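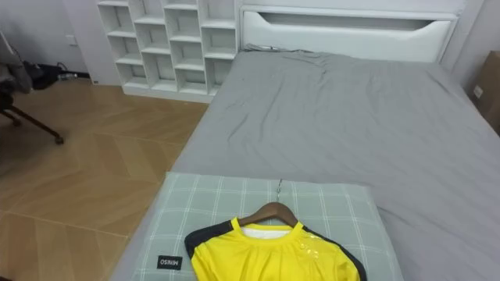

*A plaid pillow on a grey fitted sheet, with a white padded headboard behind.*

## Harries: a cruiser that rewards patience

The Tier VII cruiser Harries arrived in the Prendolow client in April and has been played, for the most part, as a destroyer hunter. Her figures suggest a different use.

She carries nine guns in three turrets, two forward and one aft. Rudder shift is slow for the class and the turning circle is wide, so a captain who commits to a flank will stay on it. Armour over the magazines is thin. Against battleships she should be kept bow-on, with the rear turret silent until the enemy guns are reloading.

Hongjun Fu logged 184 matches in her on the Hulgate map alone. His average damage per match was 1,696 points when he opened fire in the first two minutes, and 2,720 when he held back until the first capture point had changed hands. The scale is Prendolow's own and runs low - a full battleship has 2,000 points of hull.

"The shells are slow," Fu says. "At long range people simply turn."

Elisa Costa, who leads the Clitthorpe clan, fits the rudder upgrade before anything else and leaves the range module alone. Thomas Piras prefers the reload module and accepts the wide turn. Both run smoke, and both keep it for the withdrawal.

The torpedoes are short-ranged and fire from one side at a time. Their main value is behind islands, where the arming distance still has to be watched.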